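Skip to content
Search this site
Type and press Enter

Posted in: Taxes and Spending, Grant Reports

Progress report to the Haruna Fund
Project: Plain Numbers – helping residents read the state budget
Period covered: second half of the grant year, up to August
Prepared by: Ngozi Sani, project lead, Jakby Policy Desk

Dear members of the Haruna Fund,

I send you the second progress report for the project Plain Numbers. The first report was mostly about preparation. This one is about the work itself, what we have published, what people asked us, and two points where we are behind the plan that you approved.

1. Purpose, in short

The grant was given for one task: to explain to ordinary taxpayers the proposal to replace the local business levy with a state payroll charge. The proposal has been changed three times by the legislature. Each change came with a new fiscal note, and the notes do not use the same base year. A person who compares the second note with the third will believe that the revenue grows very fast, but a large part of the growth comes from the change of the base year. We consider this the most important thing we explained in this period.

2. What was published

We published 43 short articles and one long guide. The guide has a first chapter on who pays the present levy, a second on who would pay the new charge, and a third on what happens to the towns that depend on the levy now. The third chapter was the most difficult to write. The draft law says that towns will be "held harmless", and this expression is not defined anywhere in the text. We wrote to the drafting office and received a polite answer, which repeated the expression.

The printed version of the guide had a run of 500 copies. Of these, 443 are given out, mainly through libraries and at the two public hearings. We keep the others for the autumn session. I do not propose a second printing before the bill is in its final form.

3. Questions from readers

We received 129 written questions. Aminu Isah answers them, and he also sorts them by subject. The largest group asks whether a self-employed person must pay the charge on their own earnings. Under the present draft the answer is yes, above the threshold, but the threshold is moved in almost every amendment. For this reason Aminu now writes the number of the amendment in every answer, so that the reader can see which version we speak about.

The second group asks about the reserve. Many readers do not understand why a new charge is needed when the state has a surplus – and this is a fair question. We do not take a position on it in the guide. In the articles, which are signed, the authors are free to have an opinion, and most of them are against the charge. Your fund asked us to keep this difference clear, and I believe we did so. In one case the label "Opinion" was missing for a day. It was corrected after a reader wrote to us.

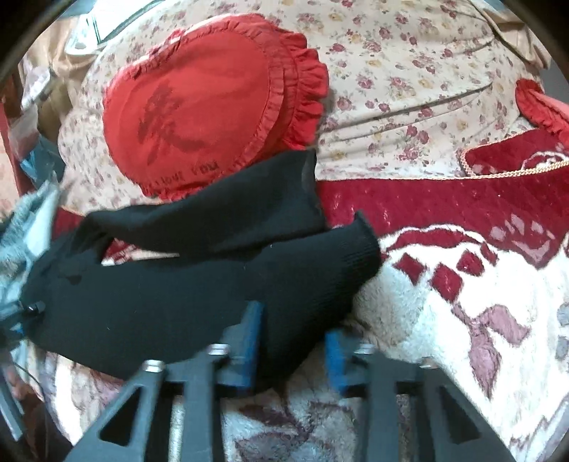
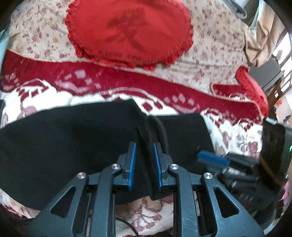 4. Radio conversations

The plan was to have a short conversation on local radio every second week. We made all of them except one, when the station changed its program because of the storm. The conversations are recorded and the transcripts are on our site. The transcripts are read more than I expected, and some listeners told us they print them to discuss at home.

A weak point is balance. We invited supporters of the charge many times, and only two accepted. Both of them were good guests and they explained their view well. I would like to have more of them in the next period, and I ask the fund for help if you know somebody on that side who is willing to speak.

5. Where we are behind

First, the calculator. It should have been ready in spring. The contractor, Drorkesa, delivered a version which works correctly for employees, but it gives wrong results for a business with seasonal workers. It adds the summer wages to every quarter. We did not publish it, and we hold back the last payment until the error is repaired. Drorkesa has accepted this in writing.

Second, the comparison of towns. We wanted to show for each town the income from the levy and the expected payment from the state. The towns do not keep the figures in one format, and some of them sent only scanned pages. Aminu types these by hand and I check them after him. The work is slow, but I prefer it slow to wrong. We use the Proltesex spreadsheet tool for the checking, and the cost of the license is inside the office line of the budget.

6. Money

Spending is below plan, only because of the unpaid part of the calculator. Printing was a little more expensive than in the offer, since we added four pages to the third chapter. Travel to the hearings was cheaper, as both were held in the same town. I ask for permission to move the travel balance to the printing line. The full table is sent separately with the receipts.

7. Next period

The committee will take up the bill again in the autumn. Until then we will finish the comparison of towns, publish the calculator if the test is good, and update the guide with the last amendments. If the bill is divided in two parts, as some members now propose, the guide must be divided also, and I would then write to you before we start the work.

I would be thankful for your answer on the travel balance before the committee meets. Questions on the reader mail can go directly to Aminu.

With respect,
Ngozi Sani

Filed under: Payroll Charge, Local Levy, Reports to Funders

Get our budget updates by email. Enter your address to subscribe. You can unsubscribe at any time.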